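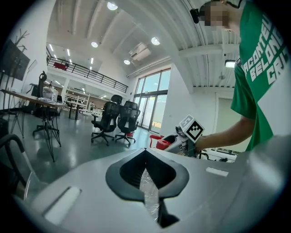 Brindis Tabletop Screen Printing Kit: Review After a Summer of Use

By Kwan-ho Siu
October 11, 2026

I bought the Brindis tabletop kit in May to replace a homemade setup of door hinges and scrap lumber. My printing is small jobs: club shirts, a few school orders, tote bags for a bookstore in Trinham. Since then the kit has put ink on 1,081 garments, going by the order book, and that is enough to say what holds up and what doesn't.

What comes in the box

The kit includes a single-station press that clamps to a table, two screens, a squeegee, a scoop coater, a small bottle of emulsion, a jar each of black and white water-based ink, and a roll of tape. The instructions are one folded sheet. They cover putting the press together very well and exposing a screen hardly at all, so a beginner will need to look elsewhere for that part.

There is no exposure light. Brindis sells one separately. I already had one and haven't tried theirs.

Setup

The press went together in an evening. The base is steel, the arm is steel, and the platen (the flat board the shirt slides over) is coated particle board. All the holes lined up. The hex key in the box is soft and started to round off before I was finished, so use your own if you have one.

The table clamps open to 2 inches. My workbench top is thicker than that and I had to drill through the base plate and bolt it down. The steel drilled easily. If you are working on a folding table the clamps will fit, but the table will walk when you pull the squeegee toward you. Put it against a wall.

Print quality

Registration is the main thing I wanted from a real press, and on this one it is good. The arm comes down in the same place every time as long as the pivot bolts are tight. I check them at the start of each run and they usually need a small turn. A lock washer would have fixed this at the factory. I added my own in the second month and the problem is mostly gone.

One-color work is where the kit belongs. I did a two-color job for a rowing club and it took twice the patience, swapping screens on a single arm and lining up each one by eye against a test print on pellon. It came out fine. I wouldn't quote another one at the same price.

The squeegee in the box has a medium blade, which suits most jobs. The wooden handle is comfortable for the first dozen shirts and then the corners start to dig in. I rounded mine over with sandpaper and sealed it again with varnish.

White ink on colored shirts

Most people who order shirts from me want white letters on a color, and the letters are nearly always big and blocky. It is also the hardest thing to do well with water-based ink, so I spent the most time testing it.

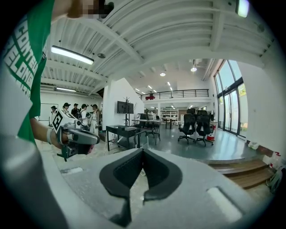 Large white block lettering on a green T-shirt.

The white that comes with the kit is thin. One pass on a dark shirt looks gray when it dries. Two passes with a flash dry in between gives a decent white, though the shirt color still shows through a little in the middle of wide strokes. I used up the jar on practice pieces and switched to Bostness Opaque White, which costs more and covers better. With Bostness I still print, flash and print again, and the second pass is the one that makes the letters look solid.

Wide letters show every fault. A thin script hides a light spot. A letter with strokes as wide as your thumb doesn't, and any uneven pressure on the squeegee shows up as a pale band running the height of the design. What helped me:

Use a coarser mesh. Both screens in the kit are a fine mesh meant for detail, and they don't lay down enough white. I bought a pair of coarser ones and the difference showed on the first shirt.

Flood the screen before each stroke, and don't leave it sitting dry while you answer the phone. The Bostness white starts to clog the mesh quickly in warm weather. I keep a spray bottle of water on the bench and mist the screen lightly between shirts.

Pull slowly at a steady angle. If you lean harder at the start of the stroke, the top row of letters comes out heavier than the bottom row.

Leave room at the sides. Text that runs right across the chest looks fine flat on the platen, but once the shirt is being worn the first and last letters wrap toward the arms and become hard to read. I had to reprint part of an order over this. I now keep the design at 12 inches wide or less, and narrower on small sizes.

The platen

This is the weak part of the kit. The coating on the particle board started to bubble along the front edge after a few weeks of wiping it down, and by the middle of summer the corner had swelled enough that I could feel it through a shirt. A swollen corner pushes the fabric up against the screen and gives you a dark smudge there.

Brindis sent a replacement when I wrote to them. It took 3 weeks to arrive and it is the same board. I have put it on a shelf and am using a Kodikara aluminum platen, which needed one new hole to fit the Brindis bracket. It stays flat and the adhesive scrapes off cleanly. It does hold heat from the flash dryer, so let it cool a bit on long runs or the ink will begin to set in the screen.

I would count the price of a metal platen as part of the price of this kit.

Screens and emulsion

The frames are aluminum, welded at the corners, and the mesh is tight. Both are still square. One got a small tear when I knocked it against the sink, which was my own doing.

The emulsion in the box is a two-part kind that you mix with water. It exposes reliably but has a short life once mixed, even in the refrigerator. The bottle coats more screens than most people will need in that time, so expect to throw some away. A premixed emulsion costs more per bottle and wastes less.

The scoop coater is fine. The plastic end caps fall off in the wash and one has gone down the drain.

Curing and washing

I cure with a heat press and a sheet of parchment. A household iron works for a few shirts if you keep it moving and take your time. I washed test shirts every week through the summer along with the regular laundry. The Bostness white has held. The kit white began to crack after the first few washes, and it is possible I undercured those early ones, as I was still working out the press temperature.

Let the shirts rest for a few days before the first wash. I put a note in with every order saying so, and half the customers read it.

Noise, space and cleanup

The press itself makes no noise worth mentioning. With the arm up it needs more headroom than I had planned for, and I moved a shelf. Washing out the screens takes a deep sink or a tub with a hose. A kitchen sink is too small for these frames.

Who should buy it

If you print one-color shirts in small runs, the press and frames are worth the money, and they will outlast the rest of what is in the box. Plan on replacing the platen and the white ink, and on adding coarser screens if you do bold lettering. If you want regular two-color work, save up for a press with more arms.

Parts I am still using: press, both frames, squeegee, coater.
Parts I have replaced: platen, inks, emulsion, hex key.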